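# Gouveia 8-Seat Folding Poker Table 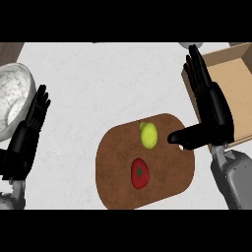

*A lemon and a tomato on an oval brown cutting board.*

You already own a table. It's probably fine for dinner. For cards it has a few drawbacks, chiefly that chips slide across it like hockey pucks, cards stick to it, and whoever gets the corner spends the evening with a table leg between their knees. The Gouveia is for people who have put up with this for long enough to start pricing alternatives.

It seats eight. We mean eight adults with elbows. Ten will fit if everyone is very fond of each other, and then the dealer can't reach the far seats without standing up.

## Surface

The playing surface is speed cloth over 8 mm of closed-cell foam. Cards glide on a low pitch and stop before they reach the rail, and you can get a fingernail under them without bending the corners. Spilled beer beads for long enough to find a towel. Spilled red wine also beads, but less patiently. Blot it, don't scrub.

Cloth comes in green, charcoal, or a burgundy that looks better in person than it does on any monitor we've tried. There's a printed betting line on request. Leave it off if your group argues. The line will not settle anything. It'll just give them something to point at.

## Rail and cup holders

The rail is padded vinyl, stapled from underneath, and it comes off with a screwdriver when you need to replace it. Eight steel cup holders are set into it. They take a standard can or a pint glass. They don't take the giant insulated tumbler your brother-in-law carries everywhere, and we've stopped getting letters about that only because we now mention it on this page.

## Legs

Older Gouveia tables had a spring latch, and the spring latch had opinions. Current ones use the Kirnix locking brace, a plain steel bar that drops into a slot. You'll hear it click. If you don't hear it click, please don't deal.

One person can open the table. Two people should carry it. It weighs 70 pounds, and the shape is awkward on stairs.

## Specifications

| | |
|---|---|
| Seats | 8 |
| Weight | 70 lb |
| Foam | 8 mm closed cell |
| Cup holders | 8, steel, removable |
| Legs | Folding steel, Kirnix brace |
| Assembly | None, apart from dropping in the cup holders |
| Warranty | 2 years, frame and legs |

The warranty doesn't cover cigar burns, cats, or anybody flipping the table after a bad river. We can tell.

## In the box

- Table, folded
- 8 cup holders
- 2 spare rail screws
- Dealer button
- Carry strap

Chips and cards are sold separately. The Semedow clay-composite set fits nicely with the table and comes in racks of 100. For a full eight-handed tournament you'll want more racks than you think, particularly if your players like to rebuy.

## Questions we get

**Can I leave it set up all year?**
Yes. Keep it out of direct sun, or the green will slowly turn into a different green.

**Does it fit through a normal door?**
Folded and on its side, yes. Folded and flat, no, and you'll take some paint with you finding out.

**Can we eat on it?**
It's your table. Crumbs vacuum out with a soft brush. Wing sauce doesn't. Most of our customers put the food on a side table and call a break at the end of a level.

**Do you make a ten-seater?**
We did. It was very long. We may try again.

**Will it make me play better?**
It'll make your bad calls quieter, on account of the foam.

**Can I get just the rail?**
Yes, for any Gouveia made with the removable rail. Send a picture of the underside with your order. If there's a spring latch in the picture, ask about the brace kit while you're at it.

## Ordering

Tables are built in Flomstead in small batches and go out by freight. The driver brings the carton to your curb and no farther. The burgundy cloth ran out in February and is back in stock now.

Check the carton before you sign. If a corner is crushed, write "corner crushed" on the slip. "Looks a bit off" has cost people money.

Returns are accepted on unused tables in the original carton. A table with a chip dent in the felt is a used table, even if it was only one hand and you folded.

For custom cloth, club orders, or parts for the old latch, ask for Duarte Macedo. He answers email in the mornings and the phone when he feels lucky.

*Page updated Mar 2, 2025.*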